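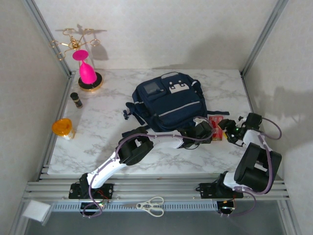
Navy blue backpack with a light grey top section and zip line.

Webbing from yarn to roll: the September open day at Fedovo, Ellow

By Blair Rankin
September
21 shares | 4 comments

Fedovo weaves narrow fabrics: webbing, binding tape, and the flat cord used for drawstrings. The mill stands on the north bank of the Niven, ten minutes on foot from Ellow station, and opens its production floor to visitors once a year. The tour follows the material in process order, starting at the yarn store and ending at the packing bench. Visitors go round in small groups and ear plugs are issued at the door. I took the first group, at nine in the morning, when all departments were running.

The yarn store is kept cool and the blinds stay down. Most of the stock is polyester and nylon filament, with a smaller quantity of polypropylene and a rack of cotton for apron tapes. Polyester takes the largest share of orders because it stretches less when wet. Nylon is still specified where abrasion matters more, and Fedovo supplies both in the same widths, so the cartons are marked by a coloured stripe as well as a code. The two yarns look much alike on the cone and a mix-up would only show in the dye bath.

Warping comes next. Yarn is drawn from a creel through a reed and wound on to small beams at even tension. The operator spent most of our visit on one end that kept going slack. She traced it to a worn tension disc, changed it and restarted at low speed. A slack end at this stage leaves a visible ridge along the full length of the webbing, and it can't be pulled out later.

There are 26 needle looms in the weaving shed, in two rows with the drives facing the outer walls. A needle loom doesn't throw a shuttle. The weft is carried across by a curved needle and locked at the far edge by a latch needle, which makes a small knitted chain down one side. This is why most modern webbing has one smooth edge and one slightly beaded edge. The beaded edge can ladder if it is cut, and the better constructions add a separate lock thread to stop this. We were handed a piece of each to pull apart. The plain one ran back several centimetres before it jammed; the locked one didn't move.

The widest webbing on the looms that morning was 48 mm, a heavy herringbone for hip belts. The narrower shoulder strap webbings are woven several at a time on the same machine. Width is checked with a slotted gauge at the take-up roller and again after finishing, as the cloth draws in when it is heated. The weaver sets the loom slightly wide to allow for it. How wide depends on the yarn and the pattern, and the settings are kept in a card index by the shed door. There is a computer copy, but the cards carry pencilled corrections and the weavers go to those first.

Noise in the shed made questions difficult. It would help if the explanation were given in the corridor beforehand.

The dyehouse was the best part of the visit. Sanne Boersma runs it and took the group through it herself. Undyed webbing enters at one end of a continuous line called the Roludeo, passes through the pad bath and the squeeze rollers, and then goes into the heating chamber where the dye is fixed. It leaves through a series of wash boxes and over drying cylinders. The name is the builder's and is cast into the end frame; the rest of the line has been replaced in stages.

Navy was running when we arrived. Boersma described it as the shade that causes her the most work. It is made up from several dyes which don't fix at quite the same rate, so a small drift in chamber temperature moves the result towards red or green. Black hides this and pale grey can be corrected, but a navy that has gone off shade usually has to be redyed black. The problem is made worse by bag makers laying webbing directly against a body fabric dyed elsewhere. A match that holds under the lamps in the dyehouse may fail in daylight. She had a viewing cabinet with three light sources and a set of offcuts, and two of the samples which looked identical under the first lamp were plainly different under the third.

A cutting is taken from the line every 15 minutes and pinned to a board in time order. Seen together, the cuttings for a long run show the slow drifts that no single comparison would pick up. Rinse water is settled and cooled on site before discharge to the sewer. None goes to the Niven, although the old outfall is still visible from the footbridge.

Finishing and testing share one room. Some webbings receive a resin to stiffen them so that they feed cleanly through buckles. The tensile tester was in use on strap material. The sample is wound round two drums, not clamped, as a clamp bites into the weave and gives a false low reading. It is then pulled until it parts. The break was quieter than I expected and took place near the middle, as it should. A rubbing tester stood beside it, working a square of white cotton back and forth over a length of navy. The cotton is then graded against a grey scale by eye, by two people separately.

The tour ended at the packing bench, where rolls are measured, labelled and boxed. Joins are permitted within a roll but must be flagged with a red tab, and buyers can pay extra for rolls without them.

Remnants were on sale by weight in the canteen. The stock was mostly black, with some olive and a few lengths of the herringbone. Payment was by cash only. Tea was free.

Practical notes. The floor is level throughout apart from a step down into the dyehouse. Flat closed shoes are required and sandals were turned away. Bags must be left in the lockers, which take a coin. Photography is allowed in the weaving shed and refused in the dyehouse. Places are booked through the mill office, and the first group is the one to ask for, as several looms are stopped over the lunch break.

Related
Rope walk and museum, a half-day visit
Notes from a button factory
Ellow station to the weir: the riverside path
What the grey scale measures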